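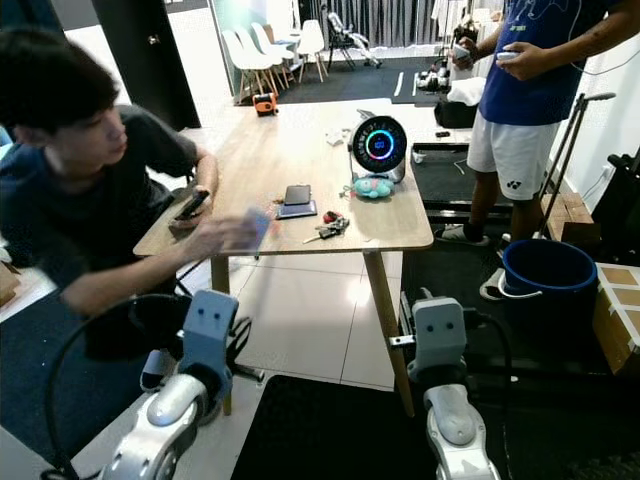
Home & Garden / Slow Living

Home Recipes Garden Homewares Subscribe

The drop zone, and why I have made my peace with it

Every house I have ever lived in has had one flat surface that belongs to everything. In my grandmother's place it was the end of the sideboard, where the mail went to ripen beside a bowl of walnuts no one ever cracked. In my first share house it was the top of the fridge, a terrible choice, as the bread lived up there too and you could lose a bill behind a loaf for a whole winter. In the cottage at Corcombe, where we have been for six years now, it's the little table you come to first after taking your shoes off, and I have fought it, on and off, for all six of them.

You will know the sort of thing I mean. Keys, a charger, sunglasses with one arm, the dentist's card, a toy that was only being put down for a minute. The organising books call this a drop zone and speak of it the way my mother spoke of ants. You are meant to give it trays, then labels for the trays, and then a family meeting about the labels (I held one of these, with biscuits, and the biscuits were the only part anyone remembered).

My own conversion began with a bowl. I had gone to Ellico, the secondhand place out past the showgrounds, to look for a lamp, and came home instead with a wide, shallow wooden dish that cost me $30 and had a crack along the bottom that has never got any worse. I put it on the table without a word to the rest of the household. By the end of the week the keys were in it. I hadn't asked! I think people want to put things in a bowl, in much the same way cats want to sit in a box, and if you leave a nice one lying around the job is half done.

The other half is wiping, and I'm afraid I have become a bit of an enthusiast. I used to save it all up for a big clean, the kind with music on and a bucket, and I dreaded it accordingly. Now I do the table while the kettle boils, usually at four in the afternoon when the light comes in low and shows you every crumb and tea ring you would rather not have known about. Lift, wipe, put back. A damp cloth and then a dry one, and a little oil in April when the heater goes on and the timber starts to look thirsty. Ours is an old Sjöberg table with two leaves, one of which sticks, and its colour has deepened over the years to something like weak honey. The marks that won't shift I have decided to be fond of. There is a pale circle from a pot plant we were minding for a neighbour, and a blue smudge that I'm fairly sure was once a drawing of a horse.

I did try the grander solutions along the way. There was a wall unit from Troltetti with hooks and pigeonholes and a narrow shelf for letters, product number 922 in the catalogue, which I know by heart because I had to quote it so often on the phone over a missing bracket. It was a handsome thing and it now holds seed packets in the shed, where it is much happier. The trouble was that it asked you to make a decision at the door, with your arms full of shopping and somebody needing the toilet, and that is a poor moment to be choosing between pigeonholes.

So the table stays, and so does most of what lands on it. I clear it properly before visitors and improperly the rest of the time. A few things have earned a permanent place through sheer persistence, among them a jar of pens and a smooth grey stone from the river that my youngest insists is a paperweight, though we haven't had loose paper worth weighing down in years. Last night there was half a mandarin in the bowl with the keys. I ate it and went to bed.

Tagged: tidying, timber furniture, family homes

More from Slow Living
Oiling a chopping board without making a mess of the bench
What to plant in the cold corner by the back steps
The linen cupboard, one shelf at a time
A plain lemon slice for unexpected company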